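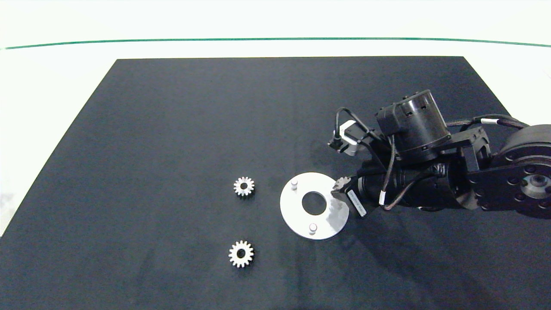 Fig. 1. Plate with two pegs showing, spur gears on the mat.

Unit 4: Fitting gears to pins
Notes by Chantelle Chauke. Bring these on Monday.

The exercise uses a round plate and a set of small spur gears. A spur gear has straight teeth, cut parallel to the shaft. The hole through the middle is called the bore. In this unit we deal only with the fit between bore and pin.

Words you need: bore, pin (or peg), rim, hub, face, clearance.

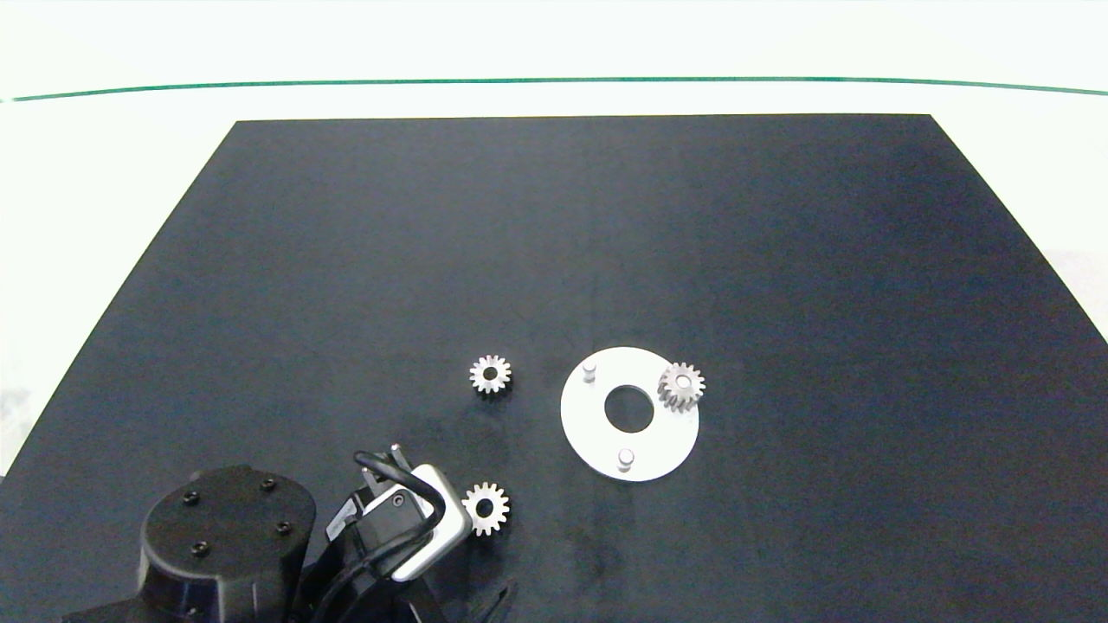
Fig. 2. One gear seated on the right of the plate, two pins free.

Clearance is the bore diameter minus the pin diameter. If it is small, the gear must come down square to the pin. A tilted gear touches at two points and jams. Do not press harder. Lift it, level it and try again.

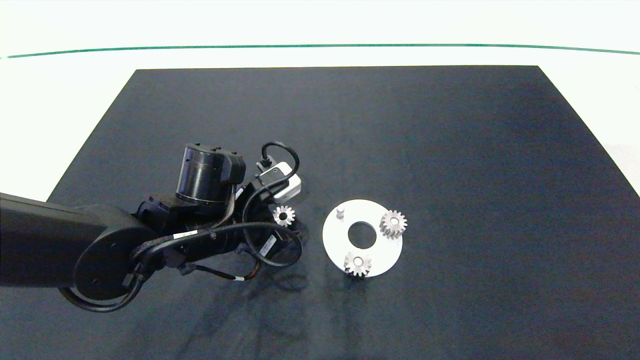

Hold a gear by the rim so that the bore stays clear. Any grip that covers the hub hides the hole you are trying to line up. Keep the teeth in view as well, as they are on the small silver gear held over the mat in Fig. 3. Kam-wah Tu's sheet on grips covers this in more detail.

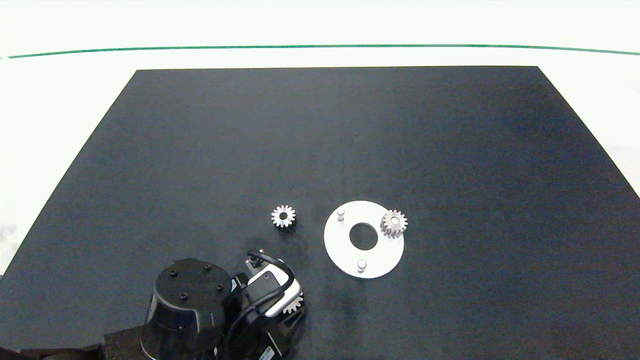
Spare gears should lie flat and away from the plate until they are wanted. A gear on its edge will roll. In Fig. 4 the loose one is on the black surface to the left, with a short gap between it and the plate. Leave a similar gap on your own bench.

Before the next session
Read the section on clearance again. Write down two causes of jamming.
Allow 60 minutes.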